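4.2 Gripper comparison in a furnished living room 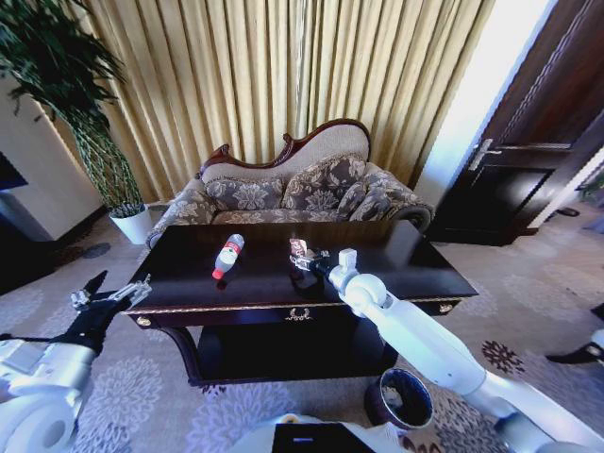 Figure 3. Tabletop pickup with the two-finger gripper.

We compared the Wuritz and Trerex controllers using the same two-arm robot and the same black two-finger grippers. Each controller ran 250 pickup attempts from a coffee table. The dark, glossy top was kept in the test set, as reflections had caused depth errors in our earlier bench trials. In Figure 3 the right gripper holds a small package just above the tabletop, while the left gripper is open and holding nothing. Closing force was fixed for both controllers. Trerex needed a mean of 286 ms to settle after contact, and Wuritz needed 1380 ms. Most failed attempts with Wuritz came from the fingers closing before the wrist had stopped moving.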